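Stastholm course materials importer

Version 2 of the importer moves course folders, quizzes and grade categories from the old Hamis server into Stastholm. It is meant for school administrators. Teachers who only want to copy one quiz can use the Duplicate command in the course menu.

Before you start

You need an administrator account on both systems and an export file from Hamis. The export must be a single zip file, no larger than 650 MB. Larger courses can be split by term in the Hamis export screen. Enrollments are not included in the export and have to be loaded separately.

Running an import

Open Settings, then Imports, and click New Import. Choose the zip file and pick the school that will own the courses. The importer first lists what it found. Nothing is written until you click Confirm. A session that sits idle for 60 minutes is closed and the file must be uploaded again. 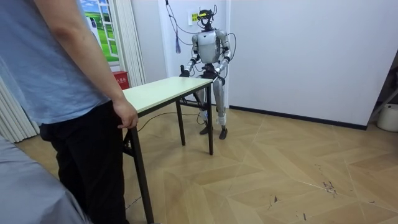
Question types are matched by name. Multiple choice, short answer and matching questions come over with their points and feedback. Image questions keep the picture and the prompt, but the alternative text field arrives empty and has to be filled in by the teacher. Keep it short and plain: "Person in a light blue T-shirt with one hand on the corner of a folding table" is enough for most questions. Hotspot questions are imported as drafts and stay hidden from students until someone opens and saves them.

Known problems

Quizzes with more than 5 sections lose their section order. Drag them back into place on the Layout tab.

Grade categories with the same name are merged. Rename them in Hamis before exporting.

Formulas pasted from Patomis show up as plain text.

Log files

Each import writes a log to the Reports folder of the owning school. Skipped items are marked SKIP, with the item title and the reason.

Maintainers

Ludivine Besson (importer), Tetteh Arthur (question types and documentation). Last updated 2021-10-28.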